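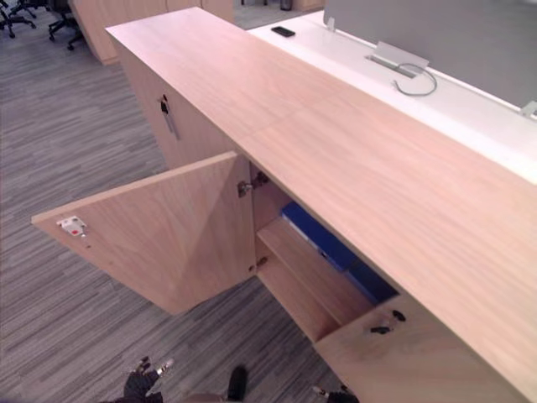
*Attachment 1: left door open, latch plate in the top corner with the screw hole under it, binders on the shelf.*

**Ticket subject:** Bronetley low cabinet, left door won't stay closed
**Opened by:** Marisol Ferreira, Dretitz office
**Handled by:** Arturo Caputo, Kotero furniture support
**Priority:** Normal
**Status:** Closed

**Marisol Ferreira, 9:10 a.m.**

We have one of your Bronetley low cabinets in light oak, the long one, 2,840 mm end to end. The left door of one compartment doesn't stay closed. You push it shut, it holds for a minute or so, and then it comes open by a finger's width. If someone walks past and bumps the top it swings out farther. The door next to it is fine.

It has been like this since we moved the cabinet to the other side of the room in May. Before that I never noticed a problem. We keep lever-arch binders in it, the blue ones, and some of them lie flat on the shelf.

What I've tried:

- Pressed the door hard at the top corner. Holds a bit longer, then opens.
- Wiped the latch plate with a dry cloth.
- Tightened the screws I could reach on the upper hinge. They weren't loose.

There is a screw hole just under the latch plate on the inside of the door. Is a screw missing?

**Arturo Caputo, 9:55 a.m.**

Thanks for the photo. The hole is from the factory. The plate can go in one of two positions on that model and the hole belongs to the other one, so you haven't lost a screw. The red dot on the plate marks the side that faces up and yours is fine from what I can see.

When a door starts doing this after a move, I look at three things in this order:

1. Something on the shelf touching the inside of the door.
2. The cabinet standing out of level.
3. The depth setting on the hinges.

Please start with the shelf. A binder lying flat takes up more depth than people expect, and if it sticks out past the front edge of the shelf even a little, the door closes against it and gets pushed back. Take everything out of that compartment, close the door, and leave it alone for 10 minutes. Leave the hinge screws as they are for now.

**Marisol Ferreira, 10:40 a.m.**

Emptied it. The door stayed closed longer than usual but it was open again when I came back. The gap was smaller. So the binders may be part of it but they aren't all of it.

I also put a level on the top. The bubble is off toward the front. Side to side it looks good. The level was lying well clear of the seam in the top, so it isn't that.

**Arturo Caputo, 11:05 a.m.**

Tipping toward the front would do it. The doors are heavy enough that they want to swing out, and the latch only has a light hold.

The feet are adjustable from inside. Look at the floor of the compartment, front corners, for a small plastic cap. Pry the cap off and there's a hex socket under it. Clockwise raises the cabinet. Do the front feet only, half a turn each, and check the level again after every half turn. You're on carpet, so give it a moment to settle before you read the bubble.

Keep both doors of the compartment open while you do this, and leave the binders out. The shelf takes 40 lb and a full set of binders gets close to that, which makes the feet hard to turn.

**Marisol Ferreira, 1:20 p.m.**

The right-hand front cap came off easily. The left one is stuck and I don't want to crack it. Is there a trick?

Also, where am I supposed to put everything in the meantime? The top is the only flat surface close by. Is it OK to stack binders up there?

**Arturo Caputo, 1:35 p.m.**

For the cap, use a thin putty knife and lift from the side nearest the door. There's a small notch in the rim on that side. If it does crack, tell me and I'll send a pair. They cost nothing.

The top is a thick slab and will carry the binders without trouble. Set them down flat and keep them back from the front lip.

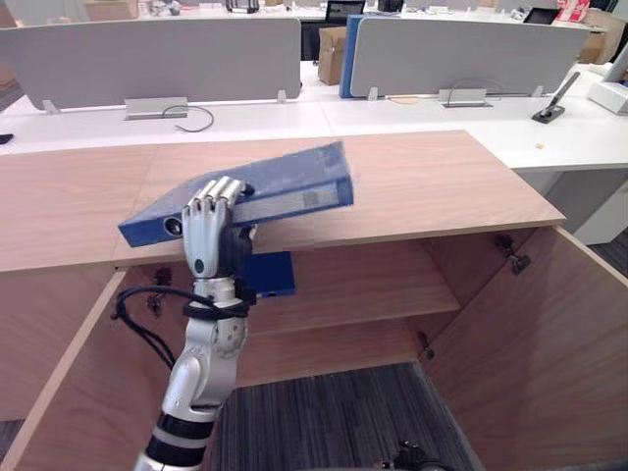

One more thing about the binders before they go back in. Stand them upright if the shelf height allows it, with the spines facing out. The finger ring on a lever-arch spine sits a little proud of the cover, so if the binder is pulled right up to the front edge, the ring can be the part that meets the door. Leave a thumb's width between the spines and the shelf edge.

If they're too tall to stand, lay them flat and push them all the way back.

**Marisol Ferreira, 2:50 p.m.**

The notch worked, cap is off and in one piece. I gave the right foot two half turns and the left foot three. The bubble is in the middle now, front to back and side to side.

Closed the left door with the compartment empty. It stayed closed the whole time I was on a call. Then I bumped the top on purpose a few times and it held.

The gap between the two doors isn't even, though. It's wider at the top than at the bottom. Was it like that before? I can't say.

**Arturo Caputo, 3:10 p.m.**

Leveling often moves the gap a little. You can leave it if the doors don't rub. If you want it straight, use the front screw on the **upper** hinge of the left door, a quarter turn at a time, and close the door after each turn to look. Don't use the rear screw, that one sets the depth and yours seems to be right.

**Marisol Ferreira, 3:45 p.m.**

One quarter turn did it. Good enough for me. Binders are going back in now. They fit standing up if I go in at an angle, so that's how they'll stay — labels out.

You can close this.

**Arturo Caputo, 3:50 p.m.**

Closing. Carpet packs down under the feet over time, so check the level again in a month or two. If the door starts drifting, reply here and the ticket will reopen.

**Resolution:** Front feet raised, upper hinge adjusted, binders moved back from shelf edge. No parts sent.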